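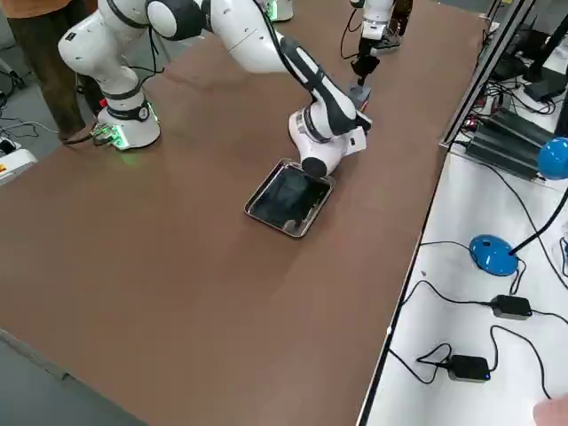
Skye Carnegie asked under the old version whether you can oil a tabletop right over the old wax. No. Wax stops the oil soaking in and you end up with sticky patches that never harden. Strip it first.

Re-oiling a brown table, the quick version

What you need: mineral spirits, 120 and 220 grit paper, hardwax oil, lint-free rags, a white nylon pad. I use Tidow oil, satin. Pernik is fine too, bit yellower. A small can did both my tops with some left.

1. Clear everything off. Wipe down with mineral spirits, change rags often. Let it dry, 2 hours with a window open.

2. Sand with 120, along the grain. Only untill the shine is gone. Go easy near the edges, it rounds over fast.

3. Again with 220. Vacuum, then wipe. Don't use a tack cloth - some leave residue.

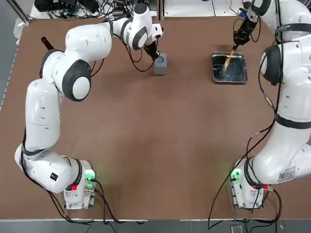 Last edited: June, Wednesday evening (steps 4 and 5 rewritten)

4. Stir the oil, don't shake. Pour out a puddle the size of a coaster and spread it thin with the pad. Thinner than that. Work in strips, end to end.

5. Wait around 15 minutes. Buff off everything that's still wet on top. If the rag drags, you waited too long - a few drops of fresh oil loosens it.

6. Overnight, then second coat, same way. Heather Kerr does 3 coats on hers. Two was plenty for me.

Rags: lay them flat outside to dry, or drop in a bucket of water. Oily rags in a pile can catch fire by themselves. Seriously.

Light use after a day. No wet glasses or hot dishes for a week or so, and no tablecloth ethier till it's cured.

Water rings later on: 220 by hand, just the spot, dab of oil, buff.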